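Wrist camera vs overhead for cloth pick-up, Clida results

harries_bench
Finished the comparison we talked about in June. Same arm, same policy, same training set of 574 demos. One version sees the wrist camera only, the other gets wrist plus overhead. Wrist only held the cloth through the lift in 292 trials out of 485. Adding the overhead view gained us almost nothing, which I didn't expect.

Grasps were scored from the wrist view once the fingers had closed. Patterned cloth bunched up between the tips looks like this to the policy:
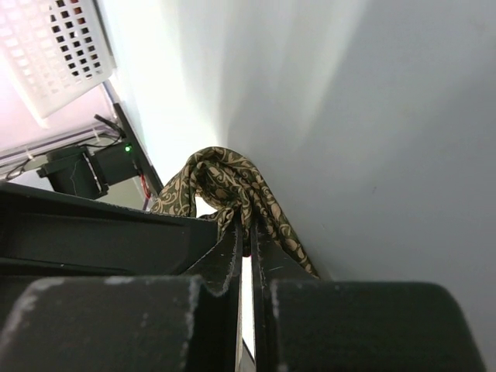

s_humphreys
How did you decide a trial counted as held?

harries_bench
Cloth still between the fingers 3 seconds after the arm stops at the top of the lift. If it slides out before then, it's a miss, even if it cleared the table on the way up.

trorov_fan
Not convinced the overhead camera is useless. If the cloth always starts near the middle of the workspace, the wrist view has it from the first step. Put it off in a corner and I reckon you'd see a gap.

harries_bench
Start positions were randomised, but fair point, the range wasn't huge. I can widen it.

Alun Morris
I'd argue the other way. We ran something similar on Mustano and the overhead stream made things worse, because the arm blocks the view right when you need it. The policy learned to lean on it anyway. Drop it and save yourself the calibration.

trorov_fan
That's a camera placement problem. Move it to the side.

Alun Morris
We did. Different colour of the same trouble.

s_humphreys
Could you split the misses by cloth? Patterned fabric might be easier for the encoder than plain white, and pooling them would hide it. I wouldn't cite the single number until that's done.

harries_bench
Logs have the cloth ID so that's easy enough. Will post the table Tuesday, along with the wider start positions if I can get time on the arm.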